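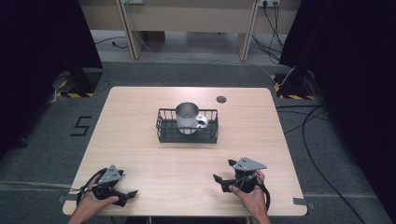 The silver mug in its wire basket

I have given in and bought a tray for my mug. Well, a basket, black wire with a flat bottom, and I love it way more than a person should love a thing that cost 5 dollars!

It started with Biljana, who came over for coffee and asked if I owned a coaster (I own 19, all in a drawer). The table is pale wood and I'm fussy about it, so fair question.

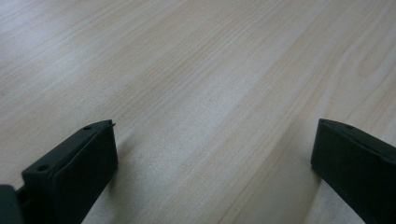 Anyway, she sent me to the Softić shop on her corner and I spent almost an hour in there. They had deeper baskets too, but I wanted one low enough that I can still grab the white handle without fishing around for it.

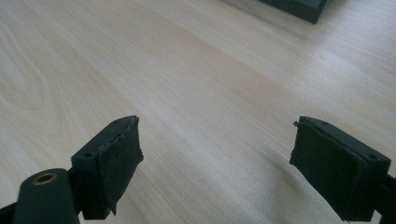
Next up is the table itself. I want to try a wax on that grain, maybe the Evmont one Slavica uses on her shelves, if I can find a small can. If you've used it on light wood, tell me whether it goes yellow!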